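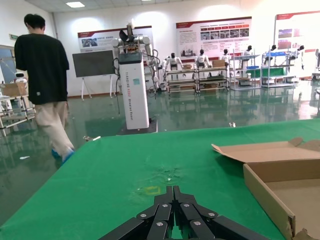

Wrist camera view, gripper above the work table, open carton to the right.

Condport
Grasp and place planning software for two-finger grippers

We have bought enough robot software over the years to distrust most product pages, so this one starts with the limits. Condport plans pick and place moves from a wrist camera. It won't teach your robot to fold shirts, and it won't make a poor gripper into a good one. If your parts always arrive in the same spot and the same way up, a taught program will do the job for less money and you should keep it.

What it does

Condport takes the wrist image and the joint positions, finds the thing you've asked for, picks a grasp and works out a path to it. It treats the fingers as part of the view. Many planners we tried at Petach mistook the robot's own fingertips for an obstacle, or for the part. Ours masks them using the current finger opening, and the mask has to be set up again if you change the fingers.

Cartons are handled as open containers with walls and flaps. A flap that is folded back can still stand well above the table, and a path that clears the box wall may still catch it. Condport keeps a margin round any flap it can see. It can't do that for a flap it can't see, so the arm takes a second look from another angle before it goes in. This costs time. You can switch it off, and we'd rather you didn't.

Tape marks on the table can be used as a place target or ignored. Small scraps on the surface are ignored by default, which suits most people and will annoy anyone whose parts are the size of small scraps.

People in view

Condport can pause a plan when it sees a person. This is a convenience and has no safety rating of any kind. Please don't let a supplier, including us, tell you a camera on the wrist replaces a proper safety system.

Figures

Planning rate: 6 plans per second on the supplied computer
Default flap margin: 14 mm
Shortest working distance, lens to part: 40 mm
Test grasps in the current release report: 3,926

The test grasps were run by us, on our own tables, with parts we chose. Read them with that in mind. The report lists every failed grasp with its log, and the failures are more use than the total.

Known weak points

Shiny floors and strong overhead lights can throw up false edges at the far side of the view. Set a work area and anything outside it is dropped. Clear film and black parts against black fingers are still poor. Two-arm planning works one arm at a time; the Sarkar add-on lets both arms move together, but it's a beta and we wouldn't run a shift on it yet.

Buying it

Licensed per arm, with no yearly fee for the version you bought. Updates are charged separately. A trial copy comes with all features on and stops at the end of the month. Bring your own parts to our Damgate workshop if you'd like to see it fail on them before you pay.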